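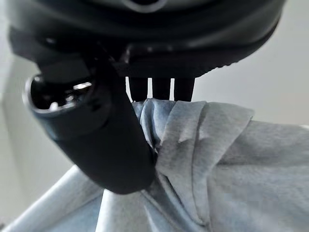 About Rolarley
Rolarley is a textile care and linen supply company. We wash, finish, repair and deliver household and trade linen for guest houses, letting agents, small care homes and private customers. The company began as a repair bench for curtains and loose covers, and the repair bench is still the first thing you pass on the way in.
We work from a single site on the Prello estate. Washing, drying, finishing and packing are on the ground floor. Sewing and inspection are upstairs, where the light is better.

What we handle
Our standard service covers flat linen: sheets, pillowcases, duvet covers, table linen and towels. Flat linen is sorted by fibre and colour, washed at the temperature on the care label, and finished on a heated roller. The present roller takes items up to 193 cm wide in a single pass. Wider items are folded once along the length and passed twice.
Garments and thin fabrics are kept apart from flat linen at every stage. They are washed in mesh bags, dried on low heat and checked by hand for pulled threads and open seams before folding. 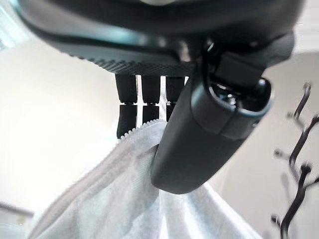
Furnishing fabrics
Removable sofa covers, cushion covers and throws are measured before washing and again after drying. If shrinkage is more than the maker's stated limit, we stop and contact the customer before going further. Fixed upholstery is cleaned at the customer's address by spray extraction, after a test on a hidden area. 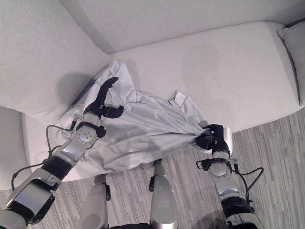
Light upholstery and a grey cushion.

Labels and records
Every account has a number, and every item on the account carries a small woven or heat-sealed label. The number is read on arrival, after washing and at packing - three readings in all. We hold records for 226 accounts. The largest has more than 2,000 labelled items in use.
Labels come from Filtetti in two grades. The softer grade is used on bedding and clothing, the stiffer one on towels and table linen.
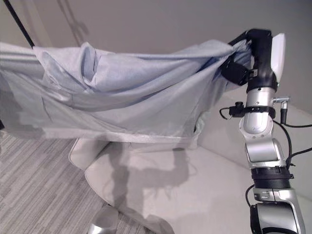 Customers who already have their own marking system can keep it, provided the mark can be read after repeated washing.

Water and detergent
Rinse water from the last cycle is filtered and used for the first wash of the next load. Detergent is dosed by weight of dry linen, and the dosing pumps are checked each month. We do not use optical brighteners on undyed cotton or linen unless asked in writing.

Repairs
Small repairs are included in the service: loose hems, missing buttons and seams open by less than 20 cm. Larger repairs are quoted first. Items beyond repair are returned with a note, or cut down for cleaning cloths if the customer agrees.

Training
New staff spend their first weeks at Muriithi, our training room next to the sewing floor, where they learn fibre identification, care symbols and folding to the company pattern. The room is also open to outside groups by arrangement, except in July, when the site closes for maintenance.

Collections and deliveries
Collections start at 7 am. Trade orders are returned on the next scheduled round. Private orders can be brought to the front counter until 5.30 pm - please use the side entrance for anything in a wheeled cage.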